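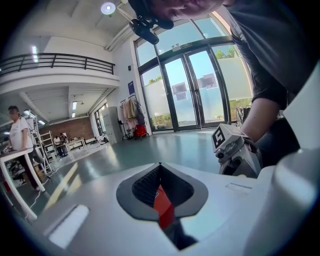 A hand-held gripper, with a rack of light-coloured clothes against the back wall.

Can a machine do your chores yet? What to hand over and what to keep

2022-11-10
By Shalini Prajapati
Reading time: 4 minutes
Print this page | E-mail this page

I get asked this more than I get asked about grout, and I love it every time! My answer has changed a lot even in the past couple of years. Some jobs you can hand over tonight. Some you can half hand over, if you set the house up for it. And some (hello, fitted sheets) are still yours and mine, although clever people are working on them and I'm cheering from the laundry door.

Floors: hand them over

If you only ever let one machine into the house, make it a floor one. Mine is a Clultetti and it has done 462 runs according to the app, which is 462 times I didn't get the vacuum out of the hall cupboard. A few things that make a big difference:

– Lift every cord before the first run. White charging cables on a pale floor are the worst, as you miss them yourself. I run mine along the skirting with stick-on clips.
– Hang bags up. Anything with a strap that lives at the bottom of a coat rack will get caught sooner or later.
– Smooth, shiny floors show streaks if the mop pad is too wet. Wring it out harder than feels right, and do a second pass with a dry pad.
– Empty the bin every time, even when it looks half empty. Fluff packs down.
– Brush rollers want a haircut. Seam ripper, along the groove, done in a minute.

Rugs with tassels: fold the tassels under and peg them with a bulldog clip. It looks silly and works beautifully.

Dishes: you're already halfway there

We forget the dishwasher is a machine doing a chore! The part it can't do is the loading and putting away, and that's where your own setup counts. Keep plates in the cupboard closest to the machine and cutlery in the drawer beside it. Sarla Chaudhary, my neighbour and the fastest kitchen packer I know, sorts her cutlery basket by type as she loads, so unloading is four handfuls. I timed myself after switching to her way and the whole kitchen, benches included, took 16 minutes.

Clothes: not yet, but watch this space

Washing, yes. Drying, yes. The bit in between, with a pile of soft things in no particular shape, is where machines still struggle. A mug is the same mug wherever you put it down. A jumper is a different shape every time you drop it. Getting a sleeve the right way out takes two hands and a fair bit of feel, and I have spent a very happy hour reading up on grippers and how people use them.

The hand-held sort is the one that got me. A person holds the gripper and moves it about, and a machine can be taught from what the hand did. Some have a small camera sitting on top and square black-and-white patterns on the housing, so the position can be worked out from a picture. I think it's brilliant – all that know-how in ordinary wrists, being written down at last.

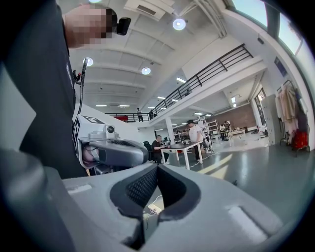 What to do with your clothes in the meantime

Hang more, fold less. An open rack by the door takes coats, shirts and anything you'll wear again this week, and hanging is quicker than folding for nearly everything except knits. Straight off the line onto the hanger, buttons done up at the neck only.

For knits, fold on a flat table at hip height. Beds are too low and your back will tell you so by December, when the visitors' towels start piling up as well.

Sort before you wash. If socks go through in a mesh bag, they come out in a mesh bag, and pairing them is a two-minute job.

In the shed

Small workshops can borrow a bit of this too. I put a Sternside timer switch on the dust extractor so it runs on after I stop sanding, and it has cut my sweeping right down. Sorting screws is still a job for fingers and an old muffin tin, though. Sarla reckons she has 2,000 of them in hers, all in margarine tubs, and she wouldn't let a robot near them anyway.

Should you wait for something better?

For floors, no. Buy a modest one now and enjoy it. I saw a floor machine at $2,749 last month and couldn't find much in it that a cheaper one wouldn't do in a house my size. For laundry, put the money into a decent rack and good hangers, and check back with me next year. I'll be trying out every folding gadget I can get hold of!

Print this page | E-mail this page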